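Jun 9, 2019

Media release

Wulano puts hand-held grippers to work sorting cutlery, and keeps its claims small

Automation firm Wulano has begun gathering examples for a learning system meant to put cutlery away. People do the work by hand, using a gripper tool with a camera on it, and the recordings become training material for Kalska, the company's sorting software.

Wulano is not announcing a product. The February trial used 200 recordings and Kalska still muddled knives and forks. More data may fix that — or it may not, and the company would sooner say so now than at a trade show.

The current round uses metal, wooden and white utensils, chopsticks among them, with translucent grey bins. Overlapping pieces are the hard part. A demonstration centre visit should not be mistaken for a working kitchen, and Wulano asks reporters to bear that in mind.

Partner firm Prakevetti will check the recordings and can reject any of them.

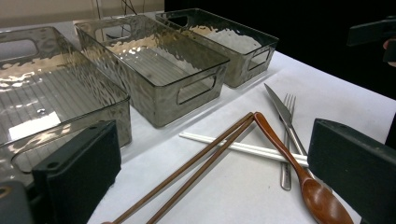

Media enquiries

Wulano press desk, Arnardóttir Building, level 4. Requests are answered within 8 business days.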